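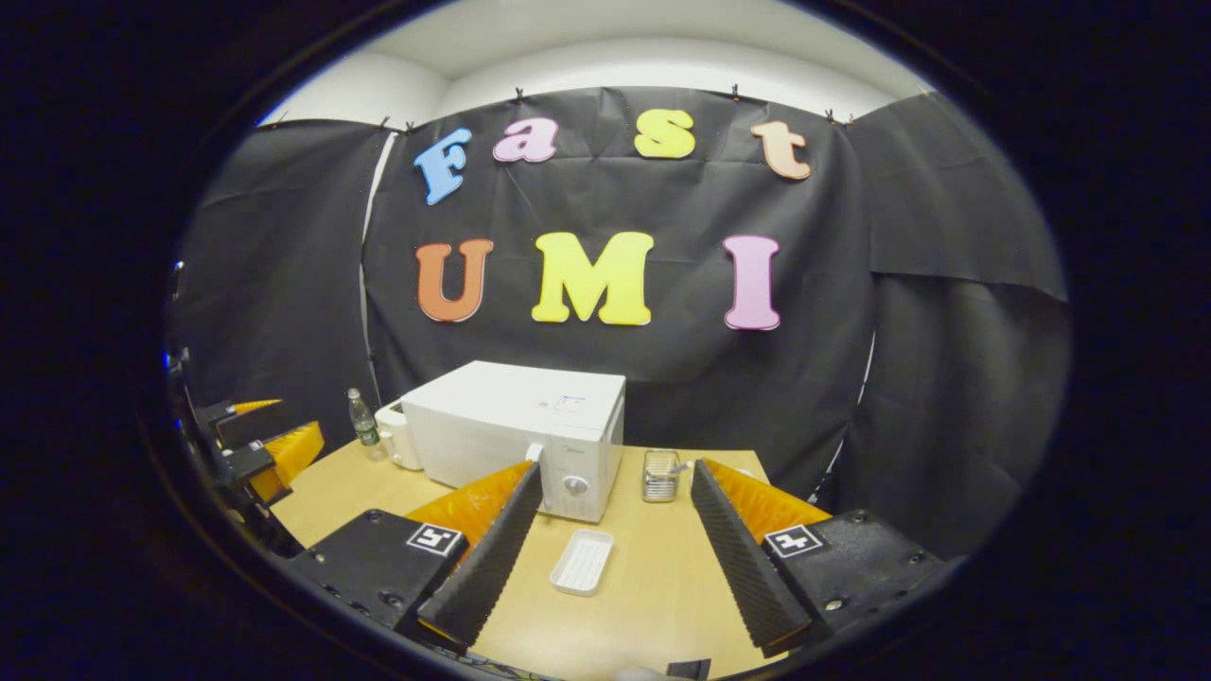

From: Washington Godoy
To: Colla list
Date: 2018-07-16
Subject: Re: black cloth, letters, what goes on the table

Quick one, between two other things. Answers to Anderson's mail are under each bit, sorry for the chopping.

Anderson Coutinho wrote:
> Went to Brirnthorpe to look at the corner. Cloth is up on the back and
> both sides. Looks creased to me. Do we iron it or leave it? Beltrán has
> a steamer we could borrow.

Leave it. Or steam the center panel only, if someone is going past Beltrán anyway. It's matte so the folds don't shine, and I'd sooner have folds than an iron mark. Do NOT pull it tight. Last October we pulled it tight and the whole left side came down in the night.

What I would fix is the gap on the left, where the two pieces don't meet and the white wall shows. Slide the side piece over a hand's width and clip it again. There are more of the small black clips in the biscuit tin, same ones as along the top edge. Use the small ones please, the big ones tear the hem.

> Letters: are they staying? Two rows now, Fast over UMI. I thought we
> were going to do them all capitals.

Staying. I like the F big and the rest small. The UMI row is the chunky rounded set, so if you swap the top row to capitals you'd have to find chunky ones to match and we don't have a T. Colors fine as well — the yellow M is very yellow but on black you want that.

If one drops, press it back by hand, flat palm, count to 20. No glue. The foam comes away in crumbs if you glue it and then the cloth is done for too. I paid 65 for that cloth.

> Microwave: in the middle of the table or off to one side?

Middle, under the letters, where it is. The door opens from the handle side so keep the right end of the table free, people will want somewhere to put a bowl down. Door and dial get wiped before we start. White shows every thumb. Nothing stored on top of it, I mean it this time, the flat top is not a shelf.

> And the toaster thing on the left? It's half behind the microwave.

Bring it forward or take it off the table, I don't mind which. Half behind is the one place it can't be, you cant get at it and crumbs go down the back. If it stays out then its own cord, own outlet. Not both on the extension. I looked up the Tesetent strip we have and can't find the rating anywhere on it, so lets just not.

> Do we need a tablecloth?

No. Wood is fine, looks nice against the black. A mat if something hot is going to sit there. Wipe with a damp cloth, not the spray, the spray leaves a white bloom on that table and takes ages to buff out.

Still to sort, whoever has a minute:

- left gap, see above
- spare foam letters back in one bag, they're in about three
- bowls, microwave ok ones only, nothing with a gold rim
- who has the key to the side door?? I had 88 on the tag, the one in the drawer is something else

I can be over there after lunch but not for long. If Anderson does the cloth I'll do the wiping and teh bowls.

W.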